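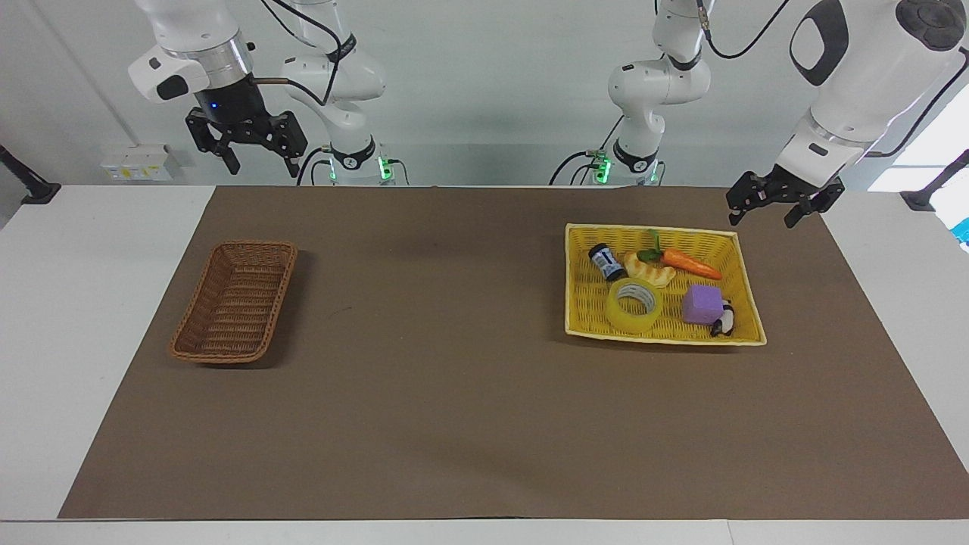 Handout 9: Recording demonstrations on the two-arm bench

Read this before your bench session. The joint limits are in the April handout and are not repeated.

There are two ways to show the robot a task. In hand guiding you hold the arm and move it yourself while the joint angles are logged. In remote control you stay off the arm and drive it from the Stestier hand controllers. Hand guiding is easier to learn, but your own hands get into the camera views, so all recordings for the Preto exercise are made by remote control.

The task is moving small objects from one basket to another. Mixed objects are used on purpose. A foam cube can be gripped from most sides. A roll of tape lying flat has to be taken by the rim or across its full width, and a toy croissant needs the fingers set across its short side.

Left and right always mean the robot's left and right. If you face the robot across the table they are swapped, and this is the most common mistake in the first session.

Procedure

Start the Skosteck logger and enter your group number.
Bring both grippers above the mat with the fingers open.
Press record, then wait 2 seconds before moving.
Move one object at a time. Lower straight down, close, lift clear of the rim, then travel.
Open the gripper fully before you lift away.
Stop the recording with both arms still.

Each group may record up to 11 demonstrations. Keep failed grasps and mark them as failed in the log. Do not trim the files.

Reading: Antoniadis course notes, section on pauses and uneven speed in human demonstrations.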